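Folding Day on the Rose Bedspread

Every October I get the same itch. The mornings turn crisp, the light comes in low and bright through the bedroom window, and suddenly I can't bear the state of the closet for one more day. So the kettle goes on, the door gets propped open, and everything that has been jammed onto a shelf or slung over a chair since spring comes out to be looked at properly and put away like it matters to someone.

I've been keeping these little galleries for five years now, mostly for my own pleasure, though a surprising number of you seem to enjoy other people's laundry as much as I do. This one is all about the bed as a work table, which is how I was taught to fold in the first place. My mum always said you want a good flat surface at hip height and plenty of daylight, and she'd have approved of the white quilted cover with its big red roses and the wee green butterflies. It's a cheerful thing to work on, and goodness knows a cheerful background helps when you're eight sweaters deep and your tea has gone cold.

The finished pile goes along the far side, out of the way, so there's always room at the near edge for whatever comes next. Jeans and knits go up there first, because they sit nicely and don't slither about. Slippery things I leave until later — they need a bit of patience and a favourable mood.
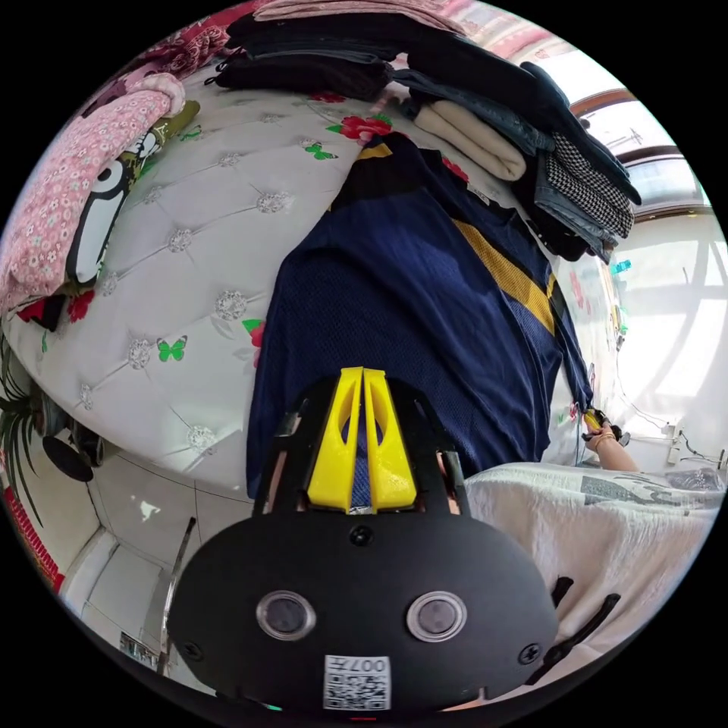 Navy mesh with a gold stripe, next in line. The beige sweater and the jeans are already on the pile.

I do love a mesh fabric for breathing, but it is a nuisance to fold. You get one side square and the other has wandered off on its own. What works for me is to smooth it from the collar down with the flat of my hand, bring each side in to the middle, then fold the hem up in two goes. If there's a stripe, I use it as my guide and line the fold up with it, and if it ends up a little crooked I call it done anyway and move along. There was a time I'd have redone it three times over, and I was no happier for it.

Colour is the other thing I get fussy about. I like the darks to sit together with something pale in between, so that when I'm half asleep at six in the morning I can find the black one without pulling the whole stack down on my head. A bold pattern makes a lovely bookmark for the end of a pile. I picked that trick up years ago from the catalogue of a little shop called Holub, and I have never folded without it since.

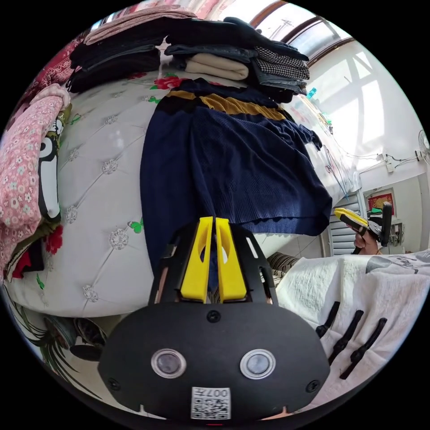

Dark layers, beige in the middle, houndstooth over at the right. The mustard stripe is still waiting its turn.

Then there's the great question of what gets folded and what gets hung. I used to fold everything, right down to the good blouses, and spent half my life at the ironing board as a result. These days I'm gentler with myself. Heavy knits lie flat on the shelf so their shoulders keep their shape, and anything light that I'll want in a hurry goes on a hanger. Plain wire ones do me fine for the everyday things, and I keep the wide padded ones for coats.
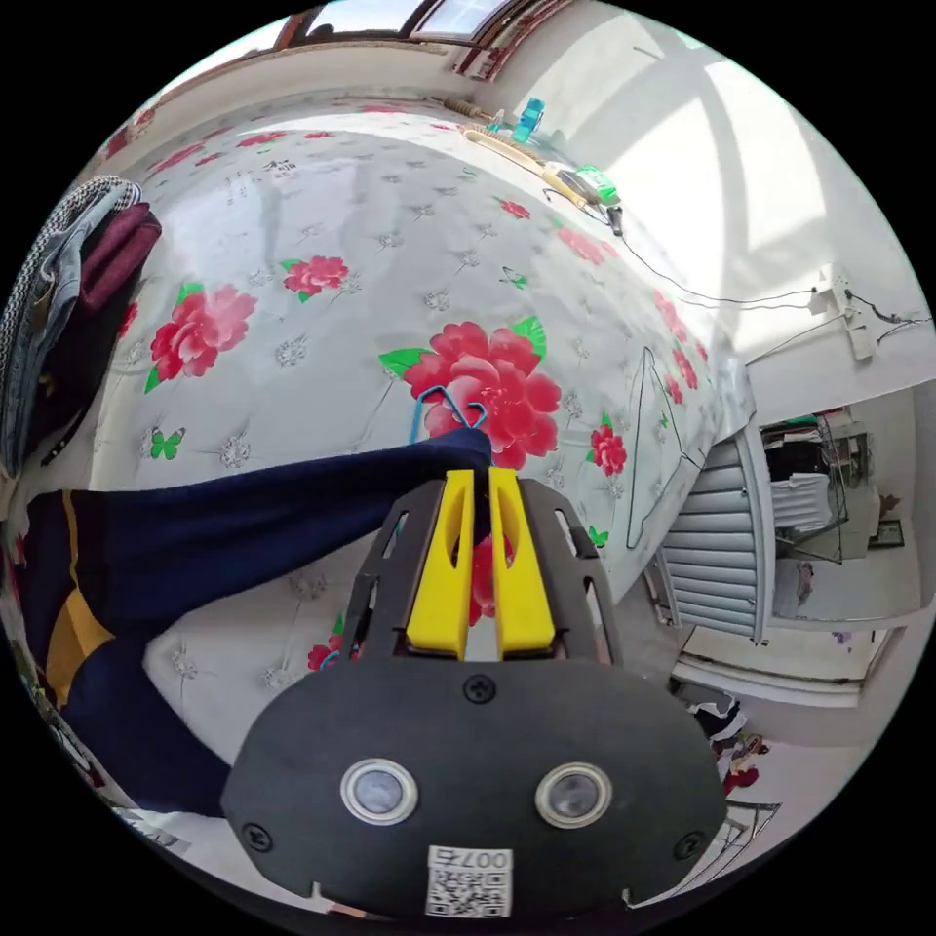 Kristýna Šimko wrote in to say she hangs her knits too, but folded in half over the bar of the hanger, sleeves and all, and hasn't had a stretched shoulder since she started. She also thinks I should be turning dark things inside out before they go away for the season, to spare the colour.

I've tried the over-the-bar method since, on a grey cardigan I wasn't too worried about, and I have to say it's holding up nicely. The inside-out business I'm still making up my mind about.

Recent galleries
Linen cupboard, top to bottom
Mending basket: buttons, hems and one stubborn zipper
Boyang Lu's scarf drawer
Winter blankets out of storage
A small porch, swept and ready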